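Dumpling folding, am I the only one who can't do pleats

tremside_tina
Posts: 144

OK so I have been on a dumpling kick since July and I need help or possibly just sympathy. The filling is fine. The filling is great! Pork shoulder, napa cabbage, ginger, a little white pepper, lots of scallion. It's the folding. I watch somebody do eleven perfect little pleats in four seconds and then I sit down and produce something that looks like a wallet somebody sat on.

I'm using the round store wrappers, thawed overnight in the fridge. I wet the edge with a finger, put in a spoonful, fold it over, and start pleating from the right. By the third pleat there's pork coming out the left side. Every time.
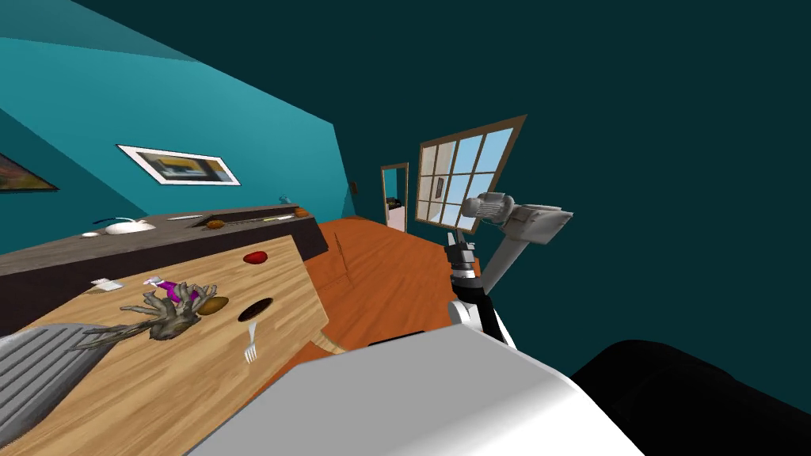 Dumpling HQ, before the flour gets everywhere

Things I have tried: less filling, more water, less water, pleating from the left. My kid (age six) just mashes hers shut with a fork and hers don't leak, so there's that.

Catterall
Posts: 74

Your kid has it right. Pleats are for show. A half moon pressed shut tastes exactly the same and you get through a pack of wrappers in half the time. I quit pleating years ago and I have no regrets.

Berenice Escobedo
Posts: 200

Oh I can't agree with that, sorry Catterall! A pleated dumpling sits up on its flat bottom and that's the side that gets crispy. A half moon flops over and you get one brown side and one pale flabby side (if you're boiling, sure, do whatever you like).

Tina, you're trying to pleat both sides. Only the side facing away from you gets pleated. The side nearest you stays flat. Pinch the middle first, then two pleats toward the middle from the right, two from the left, done. Four is plenty. Pinching the middle first is what stops the pork escaping.

tremside_tina

WAIT. Middle first? I have been starting at the corner this whole time like I was zipping a coat. Trying this tonight.

Catterall

Half moons sit up fine if you tap them on the counter. Just saying.

hadow_road

Two things nobody's brought up. One, salt your cabbage, leave it 30 minutes and squeeze it out hard in a dish towel. I mean really hard. If the filling is soupy the edges get wet and they won't stick no matter how you fold them. Two, keep the wrappers under a damp cloth while you work. They dry out in no time and then they crack at the fold, and you think it's your hands.

I do mine in the evening with the radio on and it's the best hour of my week, leaky ones and all.

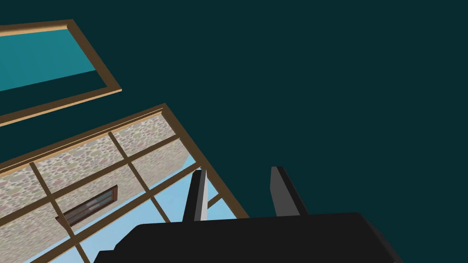
Sutrisno Tarigan: I'd go easy on the squeezing, though. I wrung mine out till it was bone dry once and the filling came out like a rubber ball. A splash of stock stirred into the pork at the end brings the juice back, and it doesn't run if you stir it in one direction till it goes sticky.

hadow_road

Fair. I do stir in a bit of stock too, I just figured that was a separate lesson. Chill the bowl after and it firms right up.

Berenice Escobedo

Yes to chilling! Cold filling behaves. Warm filling slides around and gets on the edge of the wrapper, and once there's fat on the edge you may as well make soup.

tremside_tina

Reporting back. Pinched the middle first, four pleats, back side only, cabbage squeezed (medium hard, trying to keep the peace in here). Made the whole pack. Three leaked! Three! The rest stood up in the pan like little hats. I'm so pleased with myself I ate way too many and had to lie on the couch. 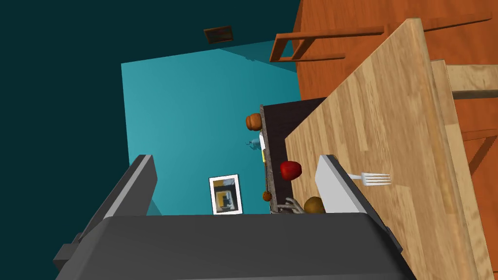

My next problem is dough, since I've now decided I'm good enough to make my own wrappers. The Tancombe community cookbook says hot water and a half hour rest, my neighbor says cold water and an hour. And then there's the sealing. I'm pleating the nice ones, but I still like the crimped edge on the kid's batch, and for that a plain silver fork with four tines like the one on the table there does the job. Dip it in flour or it sticks. So, hot water or cold?

Catterall

Cold for boiling, hot for pan frying. And I see the fork is still in business, so I'm counting that as a win for the half moons.

Berenice Escobedo

Hot for frying, agreed. Don't get used to it, Catterall. Tina, roll the edges thinner than the middle or your pleats will be all dough. And post how the wrappers come out!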